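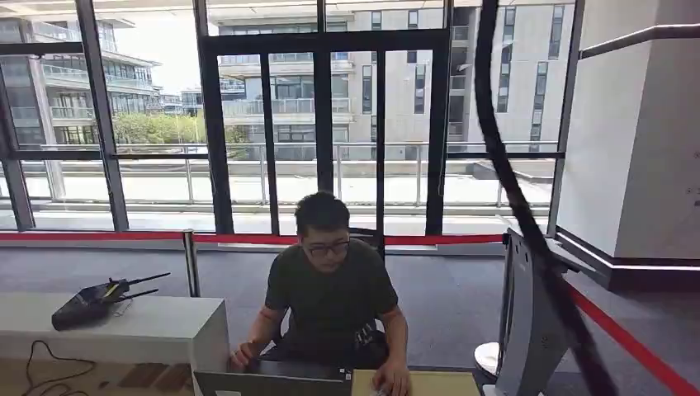
Visiting the Plemis robot open day: your questions answered

We get a lovely pile of letters and messages before every open day, and a good many of them ask the same things, so we have gathered the answers on this page. If yours isn't covered, do write to us through the contact form and Ornella Marras or one of her colleagues will get back to you, usually by the next morning.

When does it open, and do I need to book?

Doors open at 10 in the morning and we begin tidying up at 4. Entry is free, but we do ask you to book, as the room only holds so many people comfortably. Last December we had 2,677 requests and could welcome 1,934 visitors over the season, and we were very sorry to turn the others away. Your booking gives you an arrival time, and once you're in you may stay as long as you like.

Where do I go when I arrive?

Come up to the terrace level and look for the room with the tall windows. The demonstration area is marked off with a red belt barrier, and visitors stay on the outer side of it. Please don't lean on the belt or let little ones duck underneath — it does stretch, and we have had one or two surprises!

What will I see?

Two demonstrations, each a little under half an hour. In the first, the Dosik robot picks up household things from a table and puts them away, sometimes on its own and sometimes with an operator guiding it. The second is slower and, to my mind, more interesting: the team teaches it a task it hasn't done before, and you can follow along as it tries, goes wrong and has another go.

Why is somebody always sitting at a laptop?

This is the question we hear most. The person at the laptop is the operator for that session. He or she starts and stops the robot, keeps an eye on what it is reporting and makes small changes between tries, so there can be long stretches of typing when not much else seems to be going on. Please bear with us, it is all part of the work. Italo Leone runs most of the morning sessions and is very happy to talk once a run has finished, though he does ask that you save your questions until then.

What is the black box with the antennas on the white counter?

A router. It gives the demonstration area its own network, separate from the one visitors use, and if you are standing close by we'd be grateful if you left it where it is.

Can my children have a go at driving the robot?

Yes, from age eight, at the end of the afternoon. There are 59 places and they are handed out at the door to whoever asks first. Younger children are welcome to watch, and the Nirna table has drawing things and a small wheeled robot they can push about to their hearts' content.

May I take photographs?

Please do, but no flash while the robot is moving. If you would like one of our team in your picture, just ask them first.

Is there somewhere to eat?

The Vitale café on the ground floor does soup, rolls and a very good lemon cake, and stays open until 5. Food and drink can't come into the demonstration room, I'm afraid, but you can leave and come back in with the same booking.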